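Taking an old desktop tower apart

Shut the computer down, pull the power cord and lay the tower on its side on a firm table. Take off the side panel.

Blue plastic usually marks the parts you release by hand – slot latches, drive trays, tabs. Try those before reaching for a screwdriver.

Hold cards by the edges. Leave a drive in its caddy until you know where it is going. Put screws in 3 cups, labeled by area.

Allow 30 minutes for your first one.

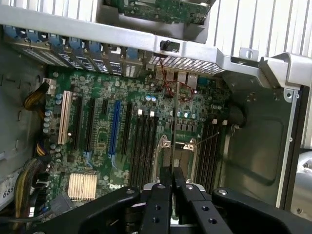
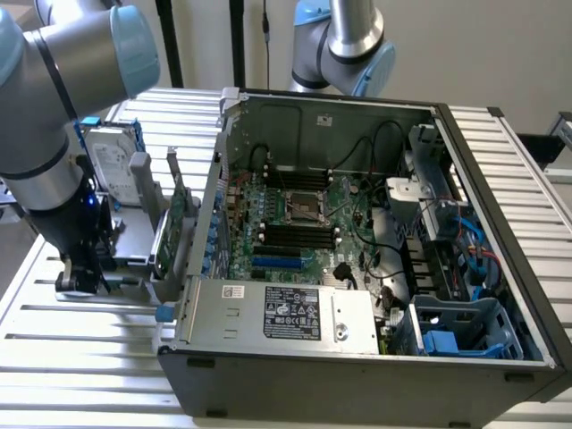

Open towers with the side panel off and the green motherboard showing.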